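Progress report to the Plerkon Fund, June
Lirka Film Memory Project

Thank you, as ever, for your patience and your kind notes since our last report. It has been a full and mostly happy spring, and we are glad to be able to tell you that the work of recording the memories of supporting players, stunt performers and extras is well under way.

We have now finished 4 of the long interviews promised in our application, and the recordings come to 1120 minutes in all. Several of our guests had never been asked about their working lives before, and one talked so happily about a week spent playing a corpse in a Justetti thriller that we ran right through lunch and well into the afternoon.

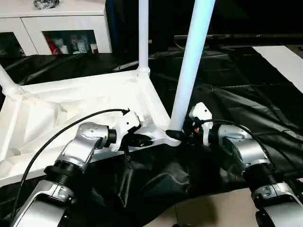
The typing up has gone more slowly than we hoped. Older voices and old tape make hard listening, and we would rather take our time than get a name wrong - families do notice, and quite rightly. We have roughly 600 pages done and checked. The Jacobs collection of lobby cards and call sheets has also reached us, and all 3419 items are now in proper sleeves, though most still need dates.

Spending is a little under plan, mainly on travel, and we would like to ask whether the difference could go toward more typing hours. The next two interviews are booked, and we will send you the first finished transcripts as soon as the families have read them.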